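Troels Dalsgaard
12 December 2020

Right, I've put the kettle on and I'm going to tell you all about my year of pavlovas, because three of you asked in the space of a week and I can't keep typing it out in private messages with one thumb. It'll be long. You know what I'm like.

Some background for the new people. I grew up in a house where dessert was tinned peaches, and I married into a family where the Christmas pavlova is handed down like a title. My mother-in-law made it for decades, then her knees went, and last February she looked across the table at me and said, "You'll do it this year, love." I said yes before I'd thought about it at all.

So I gave myself ten months. I've lost track of how many I've made. My neighbour Dumisani Hlongwane has eaten a good part of nearly all of them and still waves at me over the fence, so they can't have been too bad (or he's a very kind man, and I suspect it's both).

The first one wept. If you've never seen a pavlova weep, it's little beads of amber syrup that come up through the crust and then a sticky puddle underneath. I thought it was the oven. I blamed that poor oven for weeks. It was sugar that hadn't dissolved, and all I had to do was slow down.

Now I add the caster sugar a spoonful at a time and then keep beating well past the point where I'm bored. Rub a bit of the mix between your finger and thumb. If it's gritty, keep going. If it feels like hand cream, you're there. My mother-in-law told me this on day one, by the way, and I nodded and didn't listen.

Eggs. People have very strong feelings about eggs! I use six whites for the family size, and I separate them cold and then leave the whites on the bench until they've lost their chill. Separate each one over a small cup first, then tip it into the big bowl. I skipped the cup once, in a hurry, and the sixth yolk broke into the other five whites. We had omelettes.

On fresh versus older eggs, I've gone back and forth. The older ones whip up quicker, and the fresh ones seem to hold their shape a bit better in the oven. That's only my kitchen talking. I buy mine from the roadside stall out past Grostley, where you put your coins in the ice cream tub, and I've stopped worrying about which day they were laid.

What to do with six yolks, then. Lemon curd, mostly. I've got jars of it. Everyone on our street has a jar of it. I also make a custard that my daughter calls "the yellow", and in winter I had a go at homemade mayonnaise, which split, and then I fixed it, and then it split again, and I went and bought some.

Vinegar and cornflour: yes to both. A teaspoon of white vinegar and two teaspoons of cornflour, folded in at the end with a big metal spoon. I know some of you will say that's cheating and it should be whites and sugar only. I love you all, but I like a marshmallow middle and I'm not going back.

Temperature took me the longest. The recipe card says "slow oven", in pencil, with no number. I settled on 120 and an hour and a half, then the oven off and the door shut until morning. I put a tea towel over the handle so the kids don't open it. In July my son moved the tea towel to have a look, and that one came out with a crater you could have kept a goldfish in. We filled it with cream. Cream covers nearly everything.

Weather matters too. I did one on a steamy, drizzly afternoon and it never crisped, it just sort of sulked on the tray. If it's muggy I wait for the evening now, or I make a trifle and keep my mouth shut about it.

Somebody asked what coffee I'm always drinking in these posts. It's Zoëga, my aunt sends it over, and it's strong enough to stand a spoon in. I have it next to a slice of pav for breakfast on the day after, when the crust has gone soft and the cream has soaked in a bit. I'd go so far as to say that's the best part of the whole business.

Toppings! The family rule is passionfruit, strawberries and kiwi, in that order of importance. I tried mango with lime in spring and it was gorgeous, and I was told very gently that it was gorgeous and that it was "not for Christmas". I also tried roasted rhubarb, with 300 grams of it cut into short lengths and a bit of orange peel, and I'll be making that again once the decorations are down.

So now it's less than a fortnight away and I'm as nervous as I was before my driving test. The plan is to bake on Christmas Eve after tea, leave it overnight, drive it over bare in the cake carrier with a tea towel tucked round it, and put the cream on at her place where she can watch me do it. My wife says I should bake a second one as a spare. I've already bought the sugar.

If you're making your first one this year, please do tell me how it goes, and send me your cracked ones as well, I love a cracked one. And if anybody has a use for yolks that isn't curd, custard or mayonnaise, I am all ears — the fridge door is full.

Off to wash the beaters. Happy baking, everyone, and mind the yolks.
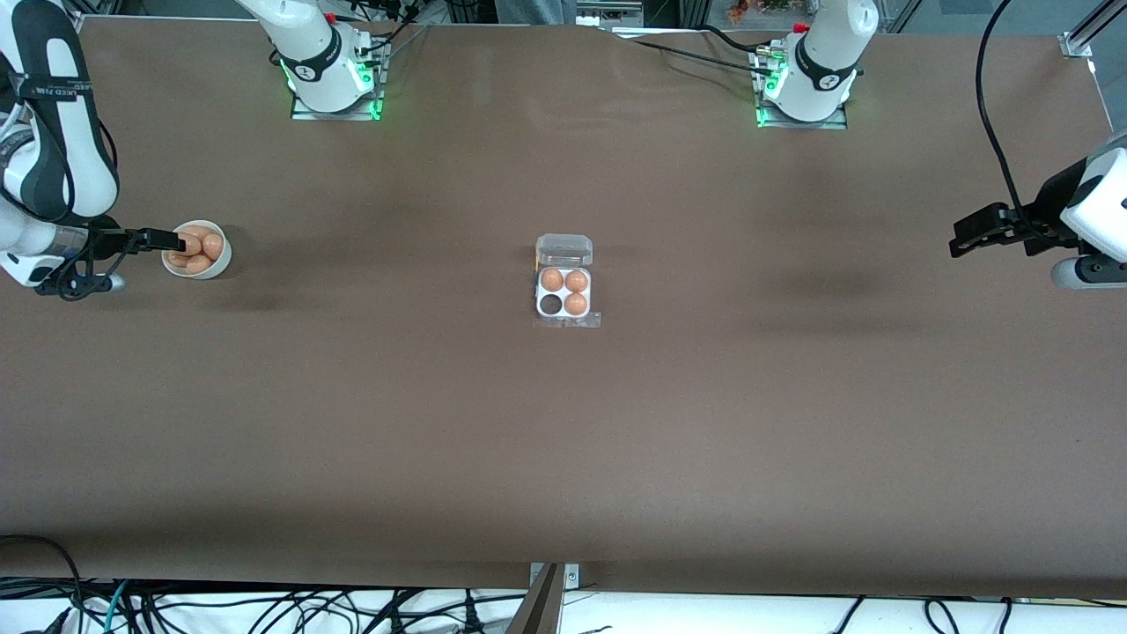 Eggs, a white bowl and a big brown tabletop. #pavlova #eggs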